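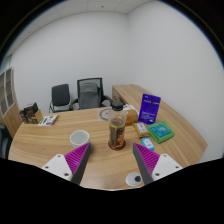

From: Zdeňka Procházka
To: workplace-list
Date: June 29, 2022
Subject: Re: Drinks on the wood-grain desks

> We have had three desks back from the Baveo rooms with pale rings in the
> finish. The supplier will not treat them as a warranty matter. Before I
> order mats for everyone, can somebody confirm whether the marks come from
> bottles or from hot cups, and whether a coaster is enough? I would also like
> to know what size to order. The bottles people bring in vary a lot.

Both, but the marks are different and should be logged separately.

A hot cup leaves a cloudy patch with a soft outline, usually the full width of the base. A cold bottle leaves a thin ring where condensation has collected and stood. The cloudy patch often fades over a week or two. The ring tends to stay if the water has been left overnight, and rubbing it with a dry cloth makes the area shinier than the rest of the top.

On size: the coaster needs to be wider than the base of whatever stands on it. A round one with a rim that shows all the way round an ordinary plastic drinks bottle is fine. If the base covers the coaster completely, water runs straight down the side and on to the desk. The Lunolon rounds are 90 mm and suit bottles and most cups. I would not order the square cork ones again, as two of ours swelled at the corners.

Full desk mats are a separate question. On the desks with the curved front a rectangular mat either overhangs the edge or has to be pushed back to where it is no use – we tried this in October and took them all up again. Coasters only, please, for that shape.

Cleaning, for the existing tops:

- Damp cloth, wipe along the grain, dry straight away.
- No spray polish. It builds up and shows as a smear under the ceiling lights.
- Empty cups go back to the kitchen at the end of the day, and bottles with a cap on may stay.

Storeo quoted for packs of 6 and for a box of 200. The box works out cheaper per piece and I would take it, given how many go missing. The item code is 3502. Please check the colour before confirming, as the last delivery was mixed.

I have not looked at the Fang meeting tables. They have a different finish and the above may not apply.

Zdeňka

Recent messages in this list
Re: Drinks on the wood-grain desks
Cable trays, second delivery
Chair castors for hard floors
Kitchen cupboard labels
Re: Blinds on the south side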